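The block man of Vestach

3 April 2018

The sign on the door says Makowska, which was the dry cleaner. The man who has rented the unit for 8 years hasn't changed it, and he still gets the occasional wedding dress.

"I used to send them down the road," he says. "Then the place down the road closed, so now I just apologize."

What he does in there is make and mend blocks. Plain rectangular blocks, painted one color each, for schools, clinics, game clubs and anybody else who needs a shape that does nothing. He trades as Javine, a name he says he picked because it was short enough to fit on the rubber stamp he already owned. The block makers of this county could hold their annual meeting in his van, and he would drive.

We talk at the back, where the counter used to be. He clears me a stool by moving a stack of paint lids onto another stack of paint lids. There is coffee, of a sort. He is in his sixties, wears two pairs of glasses on separate strings, and answers most questions by first telling me what is wrong with them.

I ask how a person gets into blocks.

"You don't get into blocks. You get out of kitchens." He fitted kitchens for most of his working life, and by the end of it he had a garage full of offcuts and a bad shoulder. A preschool asked if he could replace a set their own kids had worn down. He cut it in a weekend, charged them too little, and they told their friends. "That was a mistake I've been making ever since. The charging, I mean. The friends were fine."

The preschool set had 96 pieces. He remembers because he delivered 95 and had to go back.

His standard range is called Jenum, and it comes in a long size and a short size. He won't make a medium. People ask for one several times a year and he has a speech ready, which he gives me in full. The gist is that with two sizes a child, or an adult, has to make up their mind. With three, everyone reaches for the medium and the other two sit in the box getting dusty.

"I've seen it with screwdrivers," he says. "I've seen it with pizza."

Colors are another sore point. He started out with eight, because customers like a chart. Now he tries to talk people down to two. Yellow shows every fingerprint. White stays white until somebody opens the box. Blue he has nothing against, but he had a bad can of it once and it put him off. What he likes is a brownish red and a dark green, and he says this in the tone other men use for football teams.

"They look like something. You put them down in a heap and you can still tell which is which from across the room. My wife says they look like Christmas in a bank."

Did he take that as a criticism?

"I took it as a description. I'd have that on the van."

The making itself is less interesting than I had hoped, and he is happy to confirm it. He cuts, he sands, he knocks the corners back a little, he paints, he waits. The waiting is most of it. January is the worst month, when the paint won't dry and the heater trips the fuse if he boils the kettle. One January he took an order for 400 blocks and spent three weeks choosing between being warm and having tea.

He picked tea. The order was late.

What he really wants to talk about is storage. He has opinions on this that he has clearly been saving. A block, he says, spends nearly all of its life put away, so the container matters as much as the block does, and almost every container sold for the purpose is wrong. Drawstring bags chip the paint. Baskets let the small ones through. A deep tub means the one you want is always at the bottom, and you find it by tipping the whole lot out on the floor, "which the kids consider the main feature."

His answer is a big open bin with a flat floor, plenty of room, and nothing stacked more than a layer deep. Gray for preference. It should be wide enough that you can see everything in it at once and get a hand in without moving anything else. He doesn't mind a divider if it leaves the front part generous.

"Six blocks in a big bin, people say that's a waste of a bin. Fine. Come and watch them with sixty in a small one."
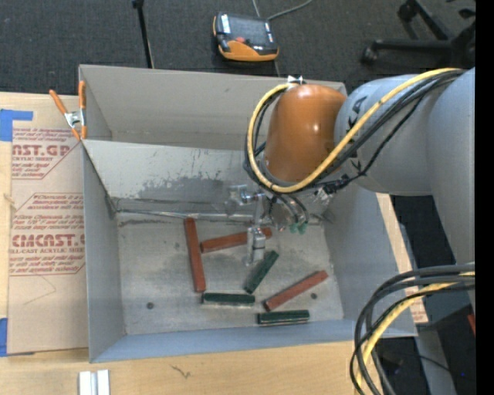

He doesn't think you should tidy them, either. Rows are for shops. Three long and three short, dropped in any old way, will lie at six different angles, and he claims you can learn more about a block from how it lands than from looking at it square on a shelf. You see the sides. You see whether the paint has been taken right down to the edge or whether somebody got bored.

"A lined-up block is on its best behavior," he says. "I don't trust it."

The other thing he approves of is a scuffed bin. Customers have asked him how to get scrapes out of the bottom of theirs, and he tells them to leave it alone. A floor that has been marked up has been used. The ones that come back to him for repair with a spotless bin have generally been kept on top of a cupboard by somebody who was worried about them.

I ask what a repair involves. He gets up and fetches a short block from the bench, dark green on five faces and bare along one side. The paint had gone there, he says, and he has rubbed it back and will do that face again on Thursday if the weather holds. The customer could have had a new one for less.

"I told them that. They wanted this one." He turns it over a few times and changes glasses to look at the end. "It's a rectangle. I've got a shelf of them. But they wanted this one, so."

Over 119 blocks have come back to him like that, and he has them written down in a school exercise book with the date, the color, and what he calls the injury. Chewed is the most common. Run over comes up more than you would expect. One entry just says "soup."

He has been asked to teach a class in Vestach, at the evening school, and has turned it down twice. He can't see what he would say after the first half hour. I suggest the speech about the medium size, and he looks at me for a while to see whether I'm being funny.

"That's ten minutes," he says. "Twelve if they argue."

There is a knock while I'm putting my coat on. A woman is at the door with a suit over her arm, already holding out the ticket money. He puts on the other glasses and goes to apologize.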